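2023-01-22

Notes on metal parts bins, continued. Sloped walls beat vertical ones for anything you need to grab from above. A block that slides toward a vertical wall ends up flush against it, and fingers have no gap to work with. On a slope it usually stops with one edge raised.

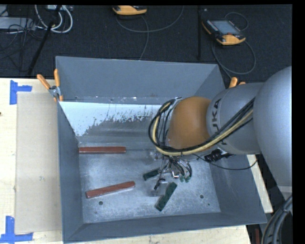 Floor finish matters less than I expected. Scratches and dust change the friction a little, but sticks and rectangular blocks stay where they land. Drain holes are useful if you rinse the bin, and a nuisance if you store screws in it.

For holding a bin to a tabletop I use 2 clamps and retighten them every 20 days. The Stukell bin I bought in March cost $215, more than I wanted to pay. The Restitz one is cheaper, with a sharper rim. I filed that down.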